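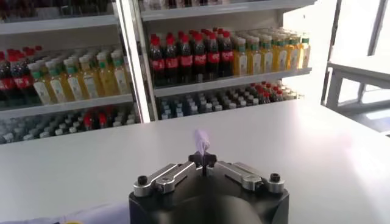
Notebook 4, p. 64

2025-08-06

Superannuation explainer, build log. Big day! The slider prototype finally runs from start to finish on the old office tablet, and it's a joy to drag. You pull the contribution marker along and the balance curve follows your finger with no stutter at all. In July the same screen took so long to redraw that I went and made tea.

What changed: we dropped the live recalculation and now look values up from a table, one row per year of age, 40 through to 68. Ostus was doing the full compound sum on every movement, poor thing. The table loads once and Flullow handles the drawing. Much smaller file too.

Still broken: the fees panel opens behind the chart if you tap it twice. Lashari build only, the Skultska one is fine. Suspect the layer order but haven't looked properly.

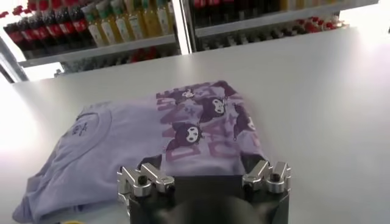

Colour for the three member stories next. I want each story to own a colour right through, from the intro card to the final balance, so people know whose money they're looking at (testers kept mixing up the part-timer and the late starter). Teal and amber are settled. For the third I've been going back and forth, and I've landed on purple in two strengths, like that folded t-shirt with its pale lilac fabric and the darker purple panel: light for the card background, dark for the curve and the labels. Tried it at 50 per cent opacity first and the labels vanished, so solid colours only.

Wording note to self: "preservation age" needs a tap-to-explain bubble. Keep it to two lines, plain words, and put it on the first screen where the term shows up.

Next up: fees panel, then keyboard control for the slider. Arrow keys should move it one year at a time. Can't wait to try that with the sound cues switched on.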